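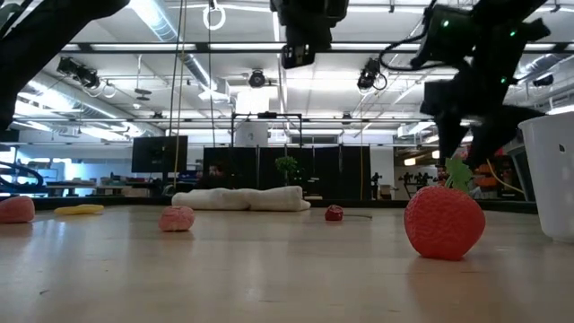

4. What stays on the floor

4.1 Setup, briefly

Material for this section comes from the Grombridge rooms and the 30 homes in the Grindden sample. Same play food in all of them, the Lorkus set, bought in one order so that colors and sizes would match. Rooms were left alone otherwise. Families kept their own bins, their own shelves, their own rules about when the floor gets cleared. We asked for one thing only: a short record at the end of play, before any tidying, and another one after.

That gave 555 usable pairs of records. Pairs with a missing "after" were dropped. So were pairs where the second record was clearly written from memory (entries such as "all put away I think"). We kept entries that were messy but specific. "Banana under radiator, left it" is a fine entry.

The first record notes piece, surface, and position relative to the nearest container. The second notes the same, or "in bin." Position was coded in bands: touching the container, within an adult's reach of it, beyond reach, out of sight. We tried finer bands in the pilot and gave up on them. People don't measure their living room at six in the evening and the numbers we got back were noise.

4.2 Surface matters more than we thought

Rugs first. Rounded pieces on a rug stay close to where they were dropped, and the records cluster tightly around the play spot. Hard floors are a different story. On smooth wood the same pieces spread outward, and the first record often has them in a loose band along one side of the room, usually the side away from the door. Elongated pieces spread less than round ones. They also get missed more, for a different reason — see 4.3.

Several parents on hard floors described the same thing in their own words: the fruit "wanders." One kept a rolled towel along the bottom of the bookcase to stop it. That household had the fewest out-of-sight entries of any home with bare floors, though we would not build much on one towel.

We coded floors as rug, matte hard, and glossy hard. The last category was added late, after the first Grombridge visits, because shine kept coming up in the notes. Ceiling lights laid long pale streaks across the boards and pieces lying among them were passed over on the first sweep. Whether it is the shine or just that shiny floors tend to be in bigger rooms, we can't seperate here. Room size was recorded for too few homes.

4.3 Height, color, and being seen

Large upright pieces go in first. This held in every room type. The strawberry is the clearest case: big, red, a tuft of green leaves on top, and it can stand up on its own. Figure 2 has it on a pale wooden floor in just that position, leaves pointing up, with a flat yellow banana shape and two pink pieces farther back. From that height the banana is hardly more than a bright sliver. The strawberry takes over the foreground and a person kneeling there would have no trouble saying which piece they noticed first.

The leaves matter in another way. They read as a handle. Children in the younger group went for the leafy top when the piece was standing, and for the sides when it had tipped over. Adults did the same, mostly. In the tipped position there was more fumbling and more second tries, according to the notes, but notes on grasp were optional and we treat them as color only.

Pale and pink pieces on pale wood did badly. Not hidden, strictly. Just not picked out. The Lorkus set has a few rounded pink items with bumpy or wrinkled surfaces, and families disagreed about what they were supposed to be. Peach, raspberry, something from the sea. We log them as "pink, rounded" throughout and did not correct anybody. Naming turned out to have an effect of its own, though. Pieces with an agreed name were asked for by name during cleanup ("where's the banana") and pieces without one were not. An unnamed piece left on the floor had no one calling for it.

This goes some way to explain an odd line in Table 3, where pink rounded pieces have worse return rates than the much smaller green peas. Peas are tiny but everyone knows there were peas.

4.4 The bin

Every home used at least one open container. Types varied: fabric cubes, baskets, a cooking pot, a drawer pulled out and set on the floor. Plastic bins with a rounded rim were the most common by a good margin. Lids were rare and where a lid existed it was mostly kept somewhere else.

Distance to the bin was the strongest single predictor of whether a piece made it in. No surprise. What did surprise us was that the bin hardly ever moved. Adults walked the pieces to the bin, one or two in each hand, and then walked back. Carrying the bin to the pieces would save most of that walking and in the records it is close to absent. When we brought this up in the follow-up call the usual answer was that the bin "lives there." A bin by the wall stays by the wall.

White and semi-clear bins had a small edge over dark ones. Could be that people see what is in them and so see what isn't. Could be nothing. The Costache index, which we use for visibility of contents, was not built for toys and is coarse at the low end, so a slightly cloudy plastic and a fully opaque one can land on the same score.

One more thing on bins. Depth. Deep bins were filled faster and emptied worse. At the start of the next play period the child tipped the whole thing out to get at the bottom, and the first record that evening shows it: wide spread, many pieces out of reach. Shallow trays gave narrower spreads. We did not assign containers, so again, caution.

4.5 Order of tidying

Three patterns cover nearly all cases. Near-to-far, where the person begins next to the bin and works out. Far-to-near, begins at the far wall and sweeps back. And what we call favorite-first, where one piece is fetched before anything else regardless of where it is, then one of the other two patterns takes over.

Favorite-first was mostly children. The fetched piece was nearly always large or nearly always red, and in the Lorkus set those overlap, which is a design problem on our side. A second set with a large pale piece and a small red one would fix it. Not available at the time.

Far-to-near left fewer strays. It also took longer to get going, and in the child-led sessions it tended to fall apart halfway, with the far pieces brought to the middle of the floor and left there. A heap in the middle counts as "beyond reach" in our coding even when somebody plainly meant to come back to it. We think this makes far-to-near look worse than it is for children and we flag it wherever the comparison comes up.

4.6 Limits

Play food only. No blocks, no vehicles, no books, all of which stack or stand in ways that fruit doesn't. The observation window was 90 days per home and habits do shift when someone is asked to write them down each evening. Entries get shorter in the last weeks, visibly so. We checked whether shorter entries went along with fewer strays reported and found a weak link, in the direction one would fear.

The coding sheet was revised 2 times. Records made before the final version, dated January 29, 2022, were recoded by hand from the original wording. The Grombridge rooms were added in May to get more glossy floors into the sample and are therefore not spread across the seasons in the way the homes are. Light matters for glossy floors so this is not a small point.

Last, floor height. Adults wrote most of the records standing up. A child looking across the same boards sees the near piece large and everything behind it thin and low, the flat pieces most of all. Some share of what we call "missed" in child-led sessions may simply be out of view from down there. Section 5 takes this up with the kneeling records — fewer of them, but better for the purpose.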